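Filed under: Kids' Corner > Why Is It Like That?

Print this page | E-mail this to a friend

Why does a black T-shirt get so hot in the sun?

I have two T-shirts I wear all summer. One is white and one is black, and I can tell you with my eyes shut which one I've got on (well, if I'm standing in the sun I can!). The black one cooks me. The white one is fine. Same store, same size, same kind of cloth. So what's going on?

Let's start with light. Sunlight looks kind of plain, but it's really a mix of every color in the rainbow, all jumbled up together. When that light lands on something, a few things can happen to it. It can bounce off. It can go straight through. Or it can get soaked up, and scientists have a good word for that: absorbed.

A white thing bounces back most of the light, all the colors at once, and that mix is what your eyes call white. A red apple bounces back mostly the red part and soaks up a lot of the rest. A black thing hangs on to almost everything, so hardly any light gets back to your eyes. And a clear thing, like a window, lets most of the light go right on through.

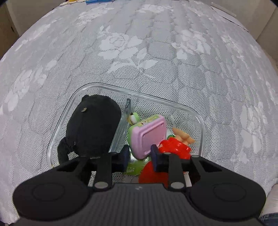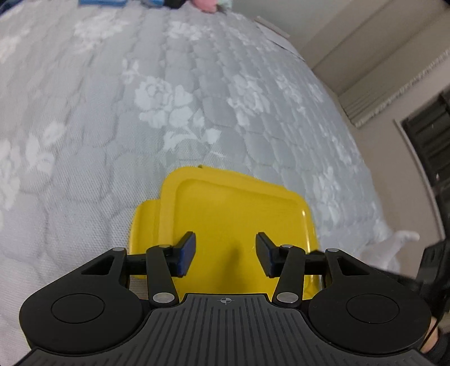 Reading time: 3 minutes

Black plush is a really greedy light-eater, by the way. Light goes in between all those tiny fibers, bumps around, and a lot of it never finds its way back out. Smooth black plastic soaks up plenty too, but a shiny patch can still throw a bright spot of light at you.

OK, but where does the heat come in? Light carries energy, and energy can't just vanish. When my black shirt soaks up sunlight, the energy turns into heat, and the cloth warms up, and then so do I. The white shirt sends most of that energy away again before it can do much warming.

You can test this at home, and it's an easy one. You need 2 ice cubes the same size, a piece of black paper, a piece of white paper and a sunny windowsill. Put one cube on each paper (put a plate underneath or you'll have a puddle) and then wait. I tried it at noon, and the cube on the black paper lost the race to stay frozen. Try it again in the shade and see if you still get a winner!

People use this trick all the time. In the hot town of Vuvska, where my aunt lives, the houses are painted white so they don't get so baked inside. Up in chilly Aseck they like dark roofs, and on a bright day in November the snow slides off those first.

One more thing to try: next time you're out in the sun, touch a light-colored car and then a dark one. Quick touch only, please, and ask first. Dark metal can get hot enough to hurt.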